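How to Score Stem Grasps From Wrist Camera Frames

This tutorial covers the scoring method we use at Hallton for grasps on leaves and artificial flowers. It picks up after you have a policy that runs on the arm and a folder of wrist camera video. It does not cover training. If you still need to set up the recorder, do the Prirkska setup page first and come back.

The method is called hold scoring. You take single frames from an episode, label each one for how the stem sits between the fingers, and compare those labels with the force and finger width logs. The labels take very little time once you get used to them, and they catch a kind of grasp that the logs alone score wrong.

Why the logs are not enough

A stem is thin. When the fingers close on one, the finger width reading ends up very close to what you get when they close on nothing. With blocks or cups you can set a width threshold and call everything above it a grasp. With stems that threshold falls inside the noise of the encoder. We tried it for a while and ended up marking good holds as misses.

Motor current helps a little, but plastic stems are stiff and real leaf stalks are soft, so one current value does not work for both. You could keep a value per object. That is fine with a short object list and gets painful when the list grows.

The wrist camera sees the fingertips in every frame, so we label from that.

What you need

A wrist or gripper camera with the fingertips in view
Episode video with timestamps that match the robot log
The finger width and motor current logs
A spreadsheet or the Dervishi label tool
Two people who can label without seeing each other's answers

The camera should not be moved between episodes. If it gets bumped, start a new batch and write down the change in the batch notes.

Step 1. Pick the frames

Take 4 frames per episode: one just before the fingers close, one just after, one in the middle of the lift, and one at the end of the hold. Use the robot log to find the times. Don't pick frames by scrubbing the video until you find a clear one. If you do that you will select for good grasps without meaning to, and your success rate will go up for the wrong reason.

If a frame is blurred, keep it and label it anyway. There is a label for frames that can't be read.

Name each frame with the episode number and its position in the episode. Then shuffle them before labeling, so that the person labeling doesn't see all the frames from one episode in a row.

Step 2. Label the contact

Look only at the place where the fingers meet the object. Ignore the rest of the leaf or flower for now. Give the frame one of these labels:

PINCH: the stem is between the two fingers
EDGE: the stem is touching a finger but is not between them
BLADE: the fingers are holding the leaf or petal surface, with no stem between them
NONE: no contact
UNREADABLE: you can't tell

A broad leaf held by its stalk is the easy case. The blade spreads out above the fingers and the stalk drops into the gap between them.

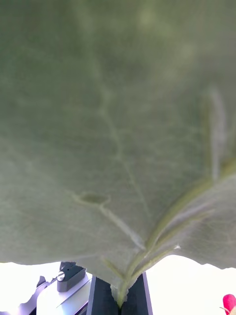 Most labelers agree on frames like this from the first day. The trouble comes with BLADE. When the fingers take hold a little too high, part of the blade folds down over the tips and hides the contact. The rule is that you have to see the stem enter the gap. If the fold covers it, the label is UNREADABLE, even if the leaf is obviously being held by something.

People resist this rule. They want to give the robot credit. Leave the label as UNREADABLE and let the logs sort it out in Step 4.

Step 3. Label the load

Next, look at what is above the fingers and give the frame a load label. There are three:

LIGHT: one leaf or one thin stem
BROAD: one part that is much wider than the fingers
BRANCHED: more than one stem meeting above the grasp

The load label matters because it changes how you read the contact label. With a single leaf, PINCH nearly always means the leaf is under control. With a branched stem, the fingers may have the main stem or they may have a side stem, and both look like PINCH if you only look at the tips.

So for BRANCHED frames you add one more field, called "which stem." Follow the stem up from the fingers. If it goes to the point where the branches come together, write MAIN. If it goes off to one leaf or one twig, write SIDE. If leaves cover it, write HIDDEN. 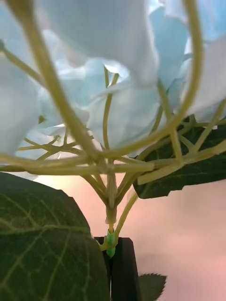
Connectors and sleeves on artificial flowers are worth using here. A sleeve on the main stem gives you a fixed mark to check against, and two labelers who can both see it rarely disagree. Write down in the object sheet which flowers have one. Don't count a sleeve as part of the fingers when you judge whether the gap is closed.

The other thing to watch on branched objects is leaves in front of the gripper. A leaf that overlaps a finger in the camera view may or may not be touching it. You can't get depth from one frame. Label the contact at the gap and leave the overlapping leaf alone.

Step 4. Join the labels with the logs

Put the frames back in episode order. Add the finger width and motor current at each frame time as two new columns. Then apply these rules in order:

If both frames from the lift and the hold are PINCH, score the episode as a hold.
If the lift frame is PINCH and the hold frame is NONE, score it as a drop.
If either frame is UNREADABLE, check the current. If it stays above the closed-on-nothing value for that batch, score it as a probable hold. If not, score it as a miss.
If either frame is BLADE, score it as a blade grasp. Keep these out of the hold count.
Anything else goes to review.

To get the closed-on-nothing value, close the fingers 10 times with no object at the start of each batch and take the highest current you see. Do it again whenever the finger pads are changed. We forgot this once after a pad swap and had to throw out the batch.

For BRANCHED objects, report MAIN and SIDE holds separately. HIDDEN goes in its own row.

Step 5. Check agreement

Have the second person label the full set for at least one batch. Count the frames where the two contact labels match and divide by the total number of frames. Do the same for load and for "which stem."

If contact agreement is poor, look at the pairs that disagree before you change anything. In our sets it was usually EDGE against PINCH on thin stems, and the fix was to zoom in further. If "which stem" agreement is poor, the objects may be too leafy for this camera position.

Don't settle disagreements by discussion during labeling. Write them down, finish the batch, and settle them together at the end. We do ours on Friday, with both sheets open.

What we found

We ran hold scoring on 9 objects, a mix of leaves and artificial flowers, and compared it with the width threshold we used before. The old threshold undercounted holds on every single-leaf object. On the branched flowers it was closer, but it had no way of telling a MAIN hold from a SIDE hold, and those two behave very differently when the arm turns. A flower held by a side stem tends to rotate around it. The policy that looked best under the old scoring was taking a lot of side stems.

We have since changed the reward labels for the Plindley runs to use MAIN holds only. Those runs started in January and are not finished, so there is nothing to report on them yet.

Known problems

Overexposed backgrounds make the edges of pale stalks hard to see. Lower the exposure before you record. Brightening or darkening the frames later does not bring the edge back.

Dark fingers against dark leaves are also hard. We tested light tape on the fingertips, and labelers liked it, but it changed the grip, so we took it off again.

The method says nothing about damage. A crushed stalk and a healthy one both get PINCH. If you work with live plants you will need a separate inspection after release.

The label sheet template is in the same folder as the setup page. Copy it before editing, and put the batch number in the file name.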